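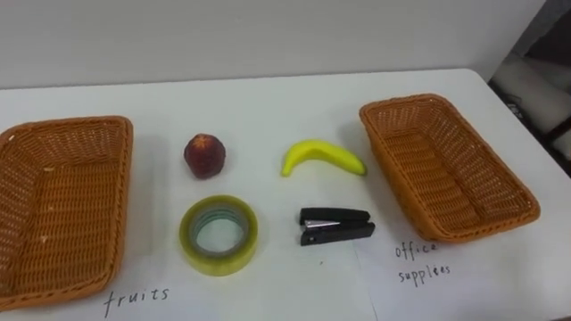
Emmanuel Obura asked that the record show his objection to the word "recall." The device had not been recalled, he said. It had been withdrawn from two markets at the company's own choice, and a letter that used the wrong word would be read aloud in a courtroom before the summer.

The word was struck. The secretary noted the time and the review of the Alik handset resumed on the fourth floor of the Astgate building, with the blinds lowered and the coffee already cold.

The matter before the group was a narrow one. Units of the Alik sold since July had been reported to place calls without instruction. The calls were brief and were made at night. In each case the number dialed was one the owner had deleted from the phone. Seventeen reports had been accepted as genuine. The rest had been set aside for want of billing records.

Catríona Scanlon presented the findings of the software division. The contact list, when erased, was not in fact erased until the storage was needed for something else. The division considered this normal practice. It did not consider it normal that the handset should go looking among the remains, and it had been unable to make a test unit do so under supervision.

"And without supervision?" asked Eusebio Cabello.

Ms. Scanlon replied that two units had been left in a locked drawer over the weekend. One had made no calls. The other had called a number in Mwakyusa at ten minutes past three in the morning and had remained connected for more than two minutes.

Mr. Cabello wished to know whose number it was.

"The handset was issued to me before it was wiped," she said. "It was my father's number. The line was given up when he died."

The secretary asked whether this should be entered. Mr. Obura believed that it should not. Ms. Scanlon said that she had no preference, but that the billing record was attached as Appendix D and anyone could read it.

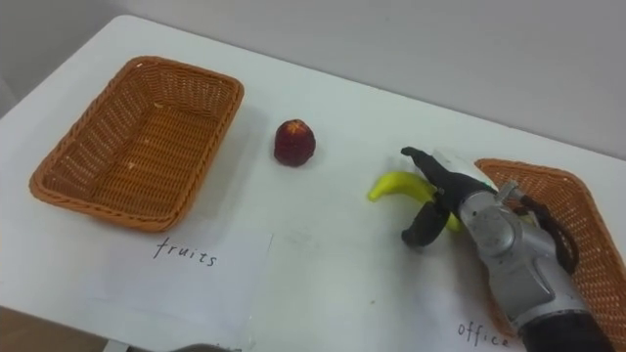
The group then turned to the draft statement for customers. It advised owners to install the update, to restart the handset, and to contact the Drornis service desk with any further concerns. Esther Kombo, for the service desk, reported that staff had been given a script. She reported also that the script was proving difficult to use. Most callers did not ask how to stop the calls. They asked whether the update could be declined.

Mr. Obura inquired what they were told.

"That it installs by itself," said Ms. Kombo. "Some of them have started leaving the phone switched off until night."

There was a pause, which the minutes do not reflect. Mr. Cabello moved that the statement be approved as drafted, and it was approved. The update was scheduled for 27 January 2020, at midnight, local time in each market.

Ms. Scanlon was asked to return the second test unit to the stockroom and to sign for it. She signed the form. The stockroom clerk, going through the trays the next morning, found the form and the charger, and wrote to her twice about the handset without receiving an answer.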